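Re: Dustia - running order and the encore

> Is it still the plan to open with the slow one? I thought we had
> agreed on Veloso first, and I haven't seen a new list since August.
> Also, are we doing an encore at Brandgate or not?

Hello all,

Thank you for asking, and sorry to have left it so long. Yes, Veloso goes first. I know I was the one who wanted the slow opening, but I played both versions through at home with a cup of tea and you were all quite right - it wakes people up, and the altos sound so much happier once they've had a good shout.
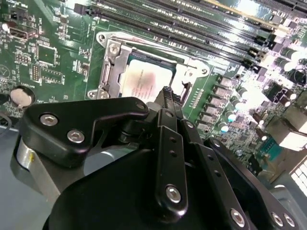

After that we have Lisia, all 4 verses this time please, and then the Dustia songs straight through without a break for clapping. The whole first half should come to 40 minutes if we don't dawdle over the page turns (I am looking at myself here!).

As for the encore, I'd love one. Brandgate has 107 seats and I hear they are going nicely, so let's have the last 3 pages of Lisia ready, from the key change.
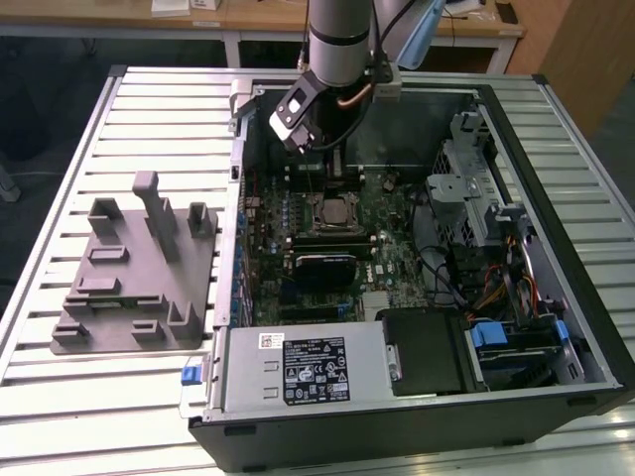
Basses, could you please pencil in a breath before the final chord? It was a bit ragged last time, though the chord itself was lovely and I hummed it all the way home on the bus.

Black folders, any colour of scarf, and do bring water.

Warmest wishes to everyone,
your conductor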